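Sunday is gripper service day at Zasuleo and I love it. A thread!
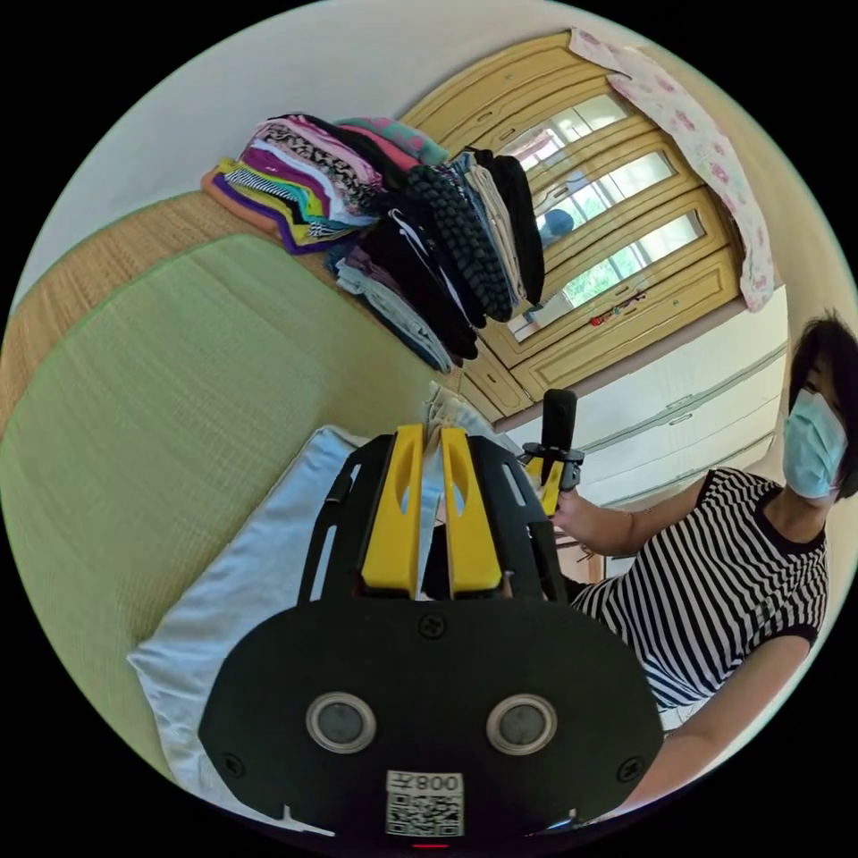
First job is always the fingers. I slacken them off, wipe out the slots and set the pair parallel again, because 1480 folds a month does knock them out of true. Then a bit of cloth between the two yellow tips – if they pinch a folded edge and it stands up proud like that, the gap is spot on.

Next, the screws on the base plate. Hand tight plus a nudge, please! Radwa Belkadi found one rolling about in July and we still bring it up.

Sensor windows get a dry lens cloth, never spray. Two minutes each and the readings settle right down.

New fingers go on at 200 hours. This pair is on 70 and still lovely and grippy – next check is after the Trurkcombe job.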